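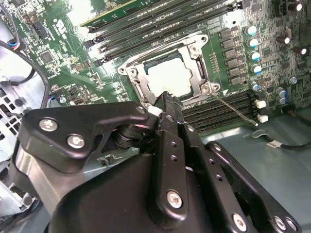

Endang Liem had done sockets at Naylor for eight years before the arm came. She could close a lever with her thumb while talking to someone behind her, and she had never bent a pin that she didn't own up to.

Now she stood at station 2 with a tablet and watched the arm do it. Her job was called cell lead. It paid a little more. She pressed Accept when the arm was right and Hold when it wasn't, and by November she had stopped pressing Hold much.

Byung-chul Heo had gone to the Stalton site in the spring. Iestyn Voyle had taken the money and bought a van. That left her and Bit-na Min, who was new and had never closed a socket by hand, because there had been no call to teach her.

"What does it feel like?" Bit-na asked. They were waiting for the arm to find its place over a board.

"What does what feel like?"

"The lever. When it's right."

Endang thought about it. "It pushes back a bit, then it stops pushing."

The tablet beeped. Hold. The arm had put it up by itself, and it waited over the socket without moving. Tae-yang Noh came down from the office with his coat half on. He had promised Treltthorpe 100 workstations by the end of the shift.

"Can you clear it?" he said.

"I can clear it or I can look at it."

"Which is quicker?"

She didn't answer. She locked the arm out, hung her key on the hook and leaned into the case. It was awkward, as the bench had been raised to suit the arm and came nearly to her ribs. She lifted the processor out, looked at it under the lamp and set it back down.

"Come here," she told Bit-na. "Give me your thumb."

Bit-na's hand shook a little. She lowered the plate and brought the lever down, and halfway she stopped.

"It's pushing back."

"Yes. Carry on."

She carried on until it went under the catch. Tae-yang looked at the clock and then at the two of them, and took his coat off.

"Do I log that as the arm or as you?" he asked.

"Log it as her," said Endang. She took her key off the hook, and Bit-na slid the next case along.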